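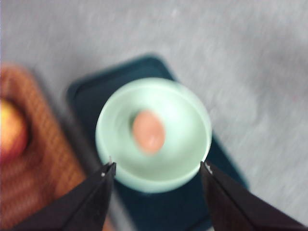 Green bowl, dark tray, one small thing in it. Enough.

I want to argue for the nearly empty table. Quickly, as I've got a bus in 30 minutes and my sister wants her laptop back.

We've all been in the house with the styled table. The runner, the candles you're not allowed to light, the big platter of lemons that are there to be lemons. You come in with your keys and your mail and a bag of milk and there's nowhere to put any of it down. So it goes on a chair. Then somebody wants the chair.

My position, after too many years of moving other people's lemons: a table needs a bowl, a tray, and a basket with some fruit in it that you mean to eat. The rest is clutter with a price tag. A cutting board can stay out if it gets used every day. Mine does. It has a dip in it now. 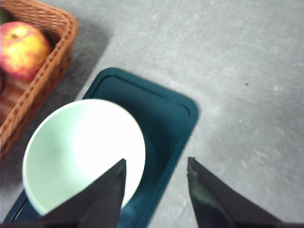
By Yara Masri
April 25, 2019
Filed under: Home, Opinion

The basket first, because people fight me on the basket. Wicker sheds, wicker holds crumbs, you can't put wicker in the dishwasher. All true. I tip mine over the back step and give it a whack. But an apple in a basket gets eaten and an apple in the crisper drawer gets found in October. I have done this experiment without wanting to. Eleven apples once, the whole bottom of the drawer, from the orchard place out past Prirkesora where we'd got carried away. Soft as slippers. I made the kids look at them.

Fruit wants to be in the way a bit. Not a pyramid. Two or three pieces, whatever colour they come in, and when they're gone you buy more. If the basket is full on a Thurs— if it's full by the end of the week then you bought too much or you bought pears.

Now the tray. Yaryna Lysenko, who I shared a flat with for 9 months and still argue with by text, thinks a tray under a bowl is fussy. Why does the bowl need its own floor, she says. Because the bowl moves! You want to wipe the table, you pick up one thing. You want to eat supper, you pick up one thing. Without the tray it's bowl, then spoon, then the elastic bands, then the egg cup somebody left, and by the third trip you've decided the table is clean enough. A dark tray shows dust, I'll give her that. It shows every scuff too. Fine. I'd rather see it and wipe it then have it hiding on me.

And it's an edge. That's the part I can't get accross to her. A tray with a lip says this much and no more. My mother's sideboard had no edge, in that sense, and over a winter it filled up from one end to the other like a driveway.

I should say what mine cost as people always ask. The tray was $46 from Brinard, which was silly, and I'd do it again. The bowl was part of a set by Fimemness, the others all broke, so it's basically free at this point.
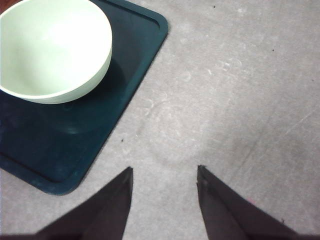 The other objection I get is that it looks bare. Looks like you've just moved in, or you're about to move out. A neighbour said it to me standing right in my kitchen, with her coat on. Well yes. Bare is what I'm after. A grey table with the marks on it, rings and smudges, wherever the sun hits and makes them worse. I stopped scrubbing at those. A table with no marks is a table where everyone's been told to be careful, and I grew up at one of those, thanks.

Pale bowl on a dark tray, though, that I will be picky about. We had a brown bowl on brown wood for years and things just lived in it. Batteries. A Bashir gift card with nothing on it. You couldn't see in so you didn't look. Swap it for something light and shallow and every object in there is suddenly on stage, and you put it away out of plain embarassment. Costs nothing if you've got a light bowl in the cupboard already, and you do, everybody does, it's the one under the colander.

I'm not a minimalist. My closet would make you cry. The hall, don't ask. But the kitchen table is where supper happens and the homework and the passport forms, roughly all of our life really, and I won't have it taken up by a thing whose only job is sitting there.

Yaryna's reply when I sent her the draft of this: "you have a cutting board out permanently, that is decor." It is NOT decor. There's onion on it as we speak.

Right, bus.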